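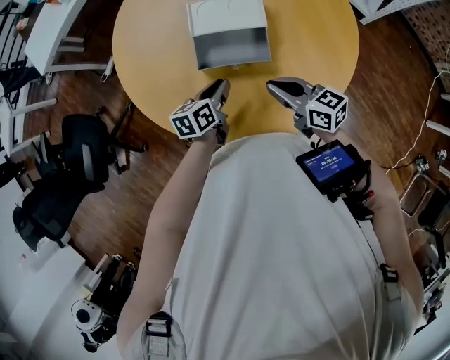 Prandcombe Shared Workroom – minutes of the users' meeting, 23 August 2019

Getting started
We got going late, which was my fault as I had the key and went to the wrong door. Apologies came from the Ivdale lot, who were at their own open day. The April minutes were agreed once I'd corrected the spelling of Treloar, which I had managed to get wrong in two different ways. I'm taking notes again and I still don't mind, but I'd love a turn off at Christmas if anyone fancies it!

The round table
Most of the evening went on this. The yellow round table is the thing people like best in the room and the thing people leave their stuff on, and we talked round it for a good while. Some of us want it kept completely bare between bookings. Others (me included) think a flat box of papers near the far edge does no harm to anybody if the person using it is coming back the same day. We settled on this: anything left on the table overnight goes on the shelving by the white desk, and anything still there after 3 days goes in the cupboard in the hall. I said I'd write a card about it, and I will.

There was also a plea about mugs. The top has a lovely smooth finish and we'd all like it to stay that way, so please use the coasters. They live in the hall cupboard, second shelf, behind the tea towels.

Chairs
The black office chairs keep drifting. They're on wheels, the floor is wood, and by the end of a week they've ended up all over the place – one of them was in the corridor when I opened up last month. Agreed that they go back on the desk side of the room at the end of each booking, with the round table left clear all the way round so that people can stand and work at it. The white chair stays where it is. Someone asked if we could have more like it, and the answer for now is no, as a decent one comes to £99 and we haven't got it.

The floor
Everybody still likes the reddish boards and nobody wants a carpet, so that's the end of the carpet question until somebody raises it again. I passed round the leaflet from Trorkach about felt pads for furniture legs. A box is £29 and would do the desk and the table with plenty over. Agreed to buy one box. I'll order it and bring the receipt next time.

Sweeping: dry brush only please, along the planks, and no wet mop. The brush has moved to the hook behind the door.

Bookings
Treloar would like an extra evening slot and we said yes, starting next month, finishing at 9 and locking up themselves. The paper diary carries on. I know some of you would rather do it all online and I did listen, but we had 6 people in favour of the diary and 3 against, so it stays on its string.

Any other business
The window catch is stiff again. I've got some oil at home and will have a go at it.

Next meeting is in the same room at the usual time. Ivdale have promised cake.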